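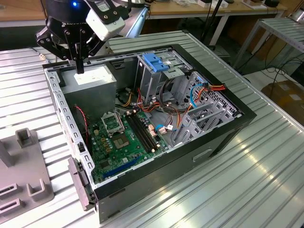 Tower on its side, CPU bracket up. Gray box at upper left is the power supply.

From: Shuk-fan Tsai
To: Flollham hardware list
Date: 12 April 2022
Subject: Re: Is this old tower worth saving?

Cheuk-hei Tsai wrote:
> Picked up a tower at the Gatoldale swap for 20 dollars. Side panel
> comes off fine. Before I buy parts: can I keep the power supply,
> and what are the blue plastic things on the drive cage? Also, do I
> need to take out the whole tangle of wires to get at the board?

Welcome to the hobby, cousin. Your wallet has my sympathy.

The blue things are drive latches. They lock the drives into the bays, and you should be nice to them, as old plastic has a short temper. Leave the wires where they are until you've taken pictures. The red, orange, yellow and black ones are power, the blue one is data, and all of them will look identical at 11 at night.

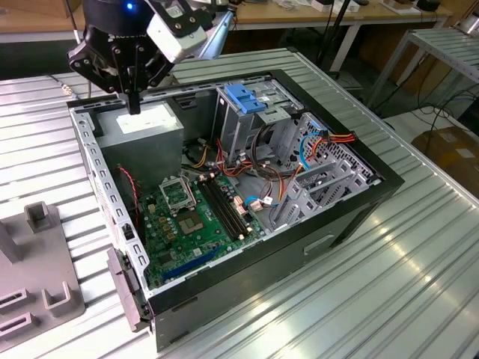
Same case, socket bracket lifted, memory slots to the right of it.

On the power supply: read the label before you fall in love with it. I had one in November that promised 1000 watts and delivered a smell. Yours may be fine – test it before it goes near anything you paid for.

Keep fingers, sleeves and coffee out of the CPU socket. Close the bracket if you're leaving the thing open overnight.

If you want memory, I have a drawer of it. Bring the board number and 40 dollars, or dumplings.

Shuk-fan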